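Nisen Small Square Side Table, Glass over Lattice Top

Home / Living Room / Small Tables / Nisen

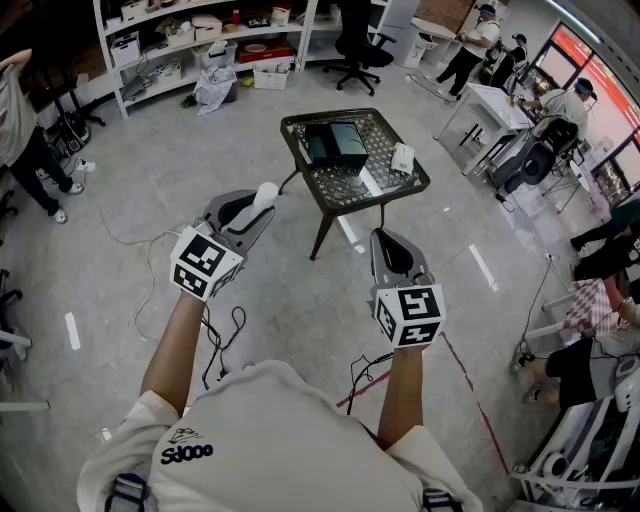
The Nisen is a small table for people who need a place for a few things and do not have space for a big one. We designed it for next to the armchair, for the hallway and for the end of a bed. It has a dark metal frame and slender legs, and the top has a lattice pattern covered with glass, so a cup or a pen stands flat and does not fall between the bars. A black box with a lid and a small white packet beside it still leave free glass in front, enough for a phone and a cup of tea. On a pale gray speckled concrete floor the black legs stay very clear to the eye, and many customers tell us they chose this table exactly for such floors.

Details

Shape: square
Frame: metal, powder coated, dark
Top: metal lattice with tempered glass
Height: 58 cm
Maximum load on the top: 10 kg
Use: indoor only
Delivered: assembled, glass packed separately

About the glass

The glass lies on the lattice and is held by its own weight and by four clear silicone pads. Please put the pads on the corners before you lay the glass. When you want to clean underneath, lift the glass with two hands and put it on a towel. For daily cleaning a damp cloth is enough. Do not use powder cleaners on the frame, they make the coating dull after some months.

Replacement glass can be ordered alone. Write to us with the word Nisen and your delivery address, and we will send you the price with shipping.

About the legs

Each leg has a small plastic foot which can be turned to correct the height a little. This is useful on old concrete and on tile. If the table moves when you press one corner, turn the foot under the opposite corner first. Spare feet are in the small bag taped to the carton.

What it goes with

The Nisen belongs to the same family as our Plusum stool and Tatlı tray. The tray has the same lattice pattern and it fits on the glass with a narrow border on every side. The finish of all three is the same, but pieces from different production batches can have a small difference in tone. If you want them to match well, please order them together.

Price and stock

One table: 800 pesos
Set with Tatlı tray: 1,000 pesos
Shipping inside the city: 100 pesos

The next batch comes in June. You can reserve from that batch without payment.

Returns are accepted in the original carton, with the glass in its own sleeve. Please keep both until you are sure about the table.

Questions about this product are answered by Gilberto Cáceres at the Kultow shop, in Spanish or English, in the mornings until 1 pm.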